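4 開放日展示:讓訪客走進模擬器

4.1 背景與場地

前一節的評估都在實驗室內部完成,受測者是熟悉遙操作的研究生,手邊有說明文件,旁邊坐著寫程式的人。這樣得到的數字很乾淨,卻很難回答我們真正好奇的問題:一個從來沒有操作過機器人的人,坐下來之後會先看哪裡、先動哪隻手、在什麼地方卡住?2019-07-21 在 Cernen 舉行的開放日給了我們一個難得的機會。當天全館入場登記為 772 人次,其中有小學生、退休的機械技師、帶著嬰兒車的家長,還有幾位從鄰近院校過來的同行。本節記錄展示的安排、訪客的操作過程,以及我們事後對系統所做的修改。

先說明展示的內容。訪客操作的是一台模擬的雙臂機器人,整個環境由場景產生器 Retia 搭建,物理運算與渲染由 Gruvotance 負責,操作端則沿用第 3 節介紹的 Kwok 介面:兩支手持控制器分別對應左右臂,扳機控制夾爪開合,腳踏板控制底盤前進與轉向。畫面同時輸出到操作者面前的螢幕和牆上的投影幕,所以排隊的人可以看到正在發生的事。投影機亮度為 3000 流明,在拉上一半窗簾的房間裡剛好夠用,靠窗那一側的人仍然反映陰影部分看不清楚,這一點後面還會談到。

我們選擇用模擬而沒有把實體機器人推上台,最初是出於安全考量。籌備時大家其實有些擔心,怕訪客覺得「只是電玩」。結果完全不同!開門後不久隊伍就排到走廊,許多人操作完又回到隊尾再排一次。一位小朋友在夾爪第一次跟著自己的手轉動時大叫出聲,後面排隊的大人全都笑了。作為研究者,看到自己寫了兩年的座標轉換能讓人這麼開心,實在是很大的鼓勵。

4.2 場景設計

展示用的場景是一組室內空間,包括房間、走道與門。選擇住宅類的空間有兩個理由。第一,訪客不需要任何說明就知道門是用來走過去的,洗手台應該靠牆,玩具可能會散在地上;任務目標可以用一句話講完。第二,Retia 擅長把不同來源的模型混放在同一個空間裡,尺寸與材質的差異很大,正好可以檢驗操作者對距離和大小的判斷。

物件擺放採半隨機方式。家具與固定設備的位置依照房型模板決定,小型物件則由產生器在地面及可達表面上取樣,取樣時只檢查穿插,不檢查擺放是否「合理」。黃寶珠在籌備會議上主張保留這種略帶混亂的擺放,她認為過於整齊的場景會讓操作者太快建立預期,反而看不出他們如何搜尋目標。我們採納了這個意見。開放日當天,不少訪客的第一句話就是問某樣東西為什麼會在那裡,接著便自己把視線移過去看個究竟。這種主動觀察的行為,在實驗室受測者身上很少出現,他們通常會先等我們宣布任務。

房間的表面材質也值得一提。我們刻意把紋理豐富的表面與近乎純色的大面積牆板放在同一條路線上。純色牆板缺乏深度線索,操作者靠近時難以判斷手臂離它還有多遠;紋理明顯的表面則容易得多。這個安排原本是為了測試深度提示功能,後來成為整場展示中最有收穫的部分。

4.3 操作流程

每位訪客的體驗分為三段。第一段是自由活動,訪客可以任意揮動雙臂、開合夾爪,不設目標。第二段是接近任務,工作人員口頭指定一個物件或一扇門,請訪客把右側夾爪移到它前方並保持不動,保持時間滿 2000 毫秒即由系統記為完成。第三段是選做的移動任務,訪客踩踏板讓機器人沿走道前進,途中盡量避開地面上的東西。

工作人員只在三種情況下開口:訪客主動提問;訪客連續碰撞同一表面;訪客把控制器拿反。庄文樂負責第一台操作席,鍾天福負責第二台,梁學林在控制台監看模擬步進與網路狀態。為了不讓說明影響操作方式,三人事先約好使用同一套句子,例如只說「右手往前」,不說「手肘放低」。這個約定在上午執行得很好,下午人多起來之後就鬆動了,錄音裡可以聽到不少即興的提示,還有兩位訪客之間互相指導。我們保留了這些片段,並在標註時加上「他人協助」的標籤。

關於資料的使用,入口處張貼了說明,訪客在操作前簽署同意書,未成年者由陪同的家長簽署。系統只保存控制器軌跡、關節狀態與模擬畫面,不保存訪客的影像,現場錄音在完成標註後刪除。整日共取得 3028 段操作紀錄,一段紀錄指兩次靜止之間的連續動作,同一位訪客會留下多段。不願意留下紀錄的訪客同樣可以體驗,工作人員會在控制台把儲存功能關掉。

4.4 本體可見的第一人稱畫面

與前一版介面相比,這次最大的改動是視角。前一版採用懸在機器人後上方的固定視角,手臂與物件的相對位置一目了然,可是操作者的左右轉頭與畫面無關,訪客容易覺得自己在遙控一個玩偶。新版改為從機器人本體出發的視角,軀幹與雙臂直接出現在前景,操作者低頭就能看到自己的「身體」。

這個改動在內部曾有不少爭論。反對的理由很實際:本體佔去大片畫面,下方的物件容易被擋住,尤其當雙臂抬起時,地面幾乎看不到。支持的理由則來自前導測試,本體可見時,受測者對夾爪朝向的掌握明顯較好,說得出手腕現在轉到哪裡。鍾國華提議折衷,讓手臂在遮住目標時自動半透明。我們做了原型,效果在技術上沒有問題,看起來卻很怪,兩位試用者都說像是手臂「消失了」,動作隨之變得猶豫。最後開放日採用完全不透明的本體。

訪客的反應讓我們很興奮。在自由活動階段,多數人的第一個動作是把一隻手舉到眼前,轉動手腕,開合夾爪,再換另一隻手。這與人戴上新手套時的動作非常相像。我們沒有教過任何人這樣做。有位退休技師花了整段自由活動的時間觀察手腕的轉動極限,一邊轉一邊唸出他估計的軸向,接著問我們肩部第一軸的減速比是多少。可惜模擬模型裡沒有這個參數,只好答應他下次補上。

圖 3 是接近任務使用的畫面之一,可用來說明上述遮擋與深度線索的問題。機器人右臂抬起,平行夾爪的兩指朝上,背後是一大片木紋門板;左側則是傾斜入鏡的大面積白色牆板,兩者之間的走道通往磚面與混凝土牆,盡頭立著白色的立柱式洗手台。畫面下緣多處被機器人自身的外殼佔據,左下方的橙色玩具飛機就緊鄰左臂上方。

圖 3 Retia 室內場景的第一人稱模擬畫面,前景為機器人本體與右側夾爪。

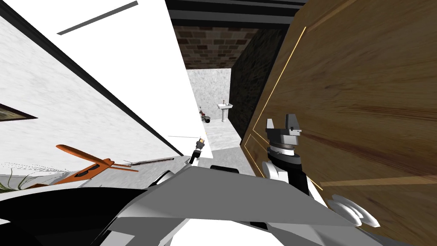

遮擋造成的影響比我們預想的小,深度判斷造成的影響則比預想的大。訪客遇到遮擋時,大多會自己想到把手臂放下或者轉動底盤,再重新接近目標,整個過程相當自然。深度判斷就麻煩得多。面對紋理豐富的表面,訪客會逐步減速,到達後稍作修正;面對純色表面,則常見兩種極端,一種是離得很遠便停下來,以為已經到了,另一種是毫不減速地撞上去,接著回頭問工作人員是不是弄壞了什麼。(模擬器的好處在這時特別明顯,我們可以笑著說沒關係,再按一下重設。)

Kwok 介面提供的深度提示是一個隨距離改變大小的環形標記,疊加在夾爪前方的表面上。在實驗室裡,受測者對它評價很高。開放日的訪客卻大多沒有注意到它。庄文樂在下午改口問訪客:「有沒有看到那個圈?」得到的回答往往是看到了,但以為那是準心。這個誤解完全可以理解,環形加上中央一點,在許多遊戲裡就是瞄準用的。我們對這個符號太熟悉,已經看不出它會讓人聯想到什麼。

另一個與投影有關的問題也在這裡浮現。排隊的訪客從投影幕上觀摩前一位的操作,輪到自己時已經有了一套策略。靠窗那側的人看不清暗部,於是形成了不太一樣的策略,更傾向以明亮的表面作為參考,先把夾爪移到白色牆面附近,再橫移到目標。這個現象是鍾天福在整理紀錄時注意到的,我們沒有記錄每個人排隊時站在哪裡,因此只能當作觀察提出,無法進一步檢驗。

4.5 與訪客的交談

展示期間的交談沒有固定題目,以下內容依工作人員當日的筆記整理。

訪客最常問的是真的機器人在哪裡。我們如實說明實體平台留在實驗室,並播放了一段它的運轉影片。許多人接著問,模擬裡學會的動作能不能搬到實體上。這正是第 5 節的主題,能在現場和沒有技術背景的人討論模擬與現實的差距,對我們自己釐清論述也很有幫助。一位高中生的說法後來被我們寫進了組內的教材:他說模擬器裡的地板「太聽話了」,東西掉下去都會乖乖停住。摩擦參數的調整在我們的待辦清單上排得很後面,當晚就被移到了前面。

同行的問題集中在時間延遲與雙臂協調。有人建議在自由活動階段加入雙手同時動作的小遊戲,讓訪客更早發現左臂也能用。這個建議切中要害,紀錄中確實有許多段落,左臂從頭到尾停在初始姿勢。右手持控制器的訪客往往把左手控制器放在膝上,直到工作人員提醒才拿起來。

小朋友的問題則多半與場景裡的東西有關:能不能開門,能不能打開水龍頭,飛機能不能飛。當天版本的門是靜態物件,不能開,水龍頭也只是外觀。我們每次回答「還不行」的時候都有點不好意思,不過這些問題等於替我們排好了互動功能的優先順序,門排在第一位。

4.6 後續修改

根據上述觀察,我們對系統做了四項修改,並已納入第 5 節所用的版本。

深度提示改為投射在目標表面上的夾爪輪廓陰影,不再使用環形標記。陰影隨距離變淡或變深,操作者不需要學習新的符號。對純色表面,另外疊加一層很淡的格線,只有當夾爪進入設定範圍時才出現。

自由活動階段加入雙臂暖身,訪客需要讓兩個夾爪互相靠近再分開,完成後才進入接近任務。

門改為具有鉸鏈的可動物件,門把周圍的碰撞外形重新製作。這一項花的時間最多,舊模型的門板與門框是同一個網格,只能拆開重建。

工作人員的提示語改為預錄播放,由控制台觸發,提示的時間點會自動寫入紀錄。這樣即使現場再忙,事後也能分清哪些動作是在提示之後發生的。

修改後的版本於同年 12 月在校內又展示了一次,規模較小,參加者以大學部學生為主。兩次活動的對象與流程都不同,我們不對兩者的完成情形作統計比較。就現場所見,已經沒有人把提示當成準心,左手控制器也不再被放到膝上。開門任務受歡迎的程度遠超預期,有學生在成功開門之後立刻把門關上,再開一次,反覆試了好幾種抓握角度。這些紀錄提供了同一操作者在短時間內嘗試不同策略的樣本,第 5.2 節將以它們作為抓握姿態分群的起點。

4.7 限制

開放日的資料有幾個明顯的限制。訪客是自願前來的,對機器人本來就有興趣,不能代表一般使用者。操作前的觀摩沒有控制,排隊較久的人看過較多次示範。部分訪客重複參加,而我們出於隱私考量沒有建立可以跨場次辨識個人的編號,所以無法把第一次與第二次操作分開。此外,下午的口頭提示並不一致,標為「他人協助」的片段在第 5 節的訓練集中全部排除,只用於本節的質性描述。

畫面設定也限制了結論的範圍。所有訪客使用的都是本體不透明的第一人稱視角,現場沒有設置對照席位,因此本節關於遮擋的觀察不能解讀為兩種視角之間的比較。梁學林目前正在準備雙席位的版本,兩席使用相同的場景與初始姿勢,只在本體的顯示方式上有所差異,預計在下一次開放日使用。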